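Irarard Adds Pinks and Reds to Its Upholstery Fabric Line

For release in June

Irarard, a maker of upholstery fabric for homes and small businesses, is adding five pinks and reds to its Benex line. The new shades bring the line to 28 colors. They will be available by the yard through furniture shops and independent upholsterers starting this month.

The company has sold mostly grays, tans and blues in recent years. Requests for stronger colors have grown, mainly from customers re-covering one piece they already own, such as a reading chair or a bench at the end of a bed. Pink was the color people asked for most often, and the old line had only one, a pale shade that will stay in the catalog.

The new shades run from a light shell pink to a dark wine red. All are dyed in the yarn before weaving, so the color goes through the cloth. Each comes in two weights. The lighter one is meant for cushions and headboards, and the heavier one for seats that get daily use.

Pink in two renderings.

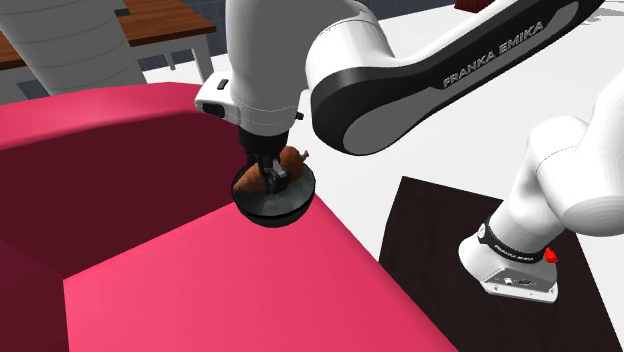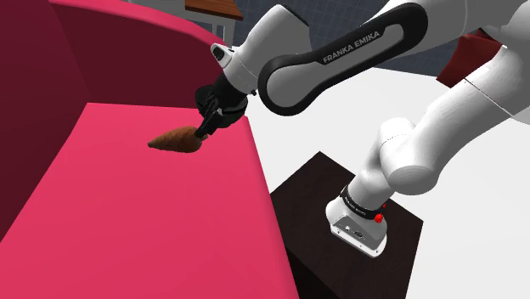

Choosing a Shade

A strong pink can look very different from one room to the next. Irarard suggests ordering a sample and leaving it on the chair for a full day before deciding. Morning light from a window will make the brighter shades look almost red, and a warm bulb at night will pull them toward orange. Deep seats and high backs also put part of the fabric in shadow, where the same cloth can look several shades darker.

Samples are free and measure seven inches square. Shops that carry the line will have full-width lengths on hand as well, and customers may borrow one overnight with a deposit. Upholsterers who already hold the Benex sample book will get the new pages by mail and do not need to order a new book.

Care and Repair

The fabric can be vacuumed with a soft brush and spot cleaned with mild soap and cool water. It should not be bleached. Loose covers in the lighter weight may be machine washed on a cold cycle and dried flat. The heavier weight should be cleaned in place.

Irarard worked with Clonetex, its mill partner, on the dye recipes for the reds, which took longer than planned — the first wine red came off the loom too brown and was not used. Clonetex will weave all of the new shades. Finishing and cutting will stay at Irarard's own workshop on Peng Street.

Prices for the new shades match the rest of the Benex line. Orders placed through a shop ship within two weeks.

About Irarard

Irarard weaves, finishes and sells upholstery fabric and trim. Its products are sold through furniture shops and upholsterers. Trade customers may ask for samples and price lists at the Peng Street workshop or through their usual sales contact.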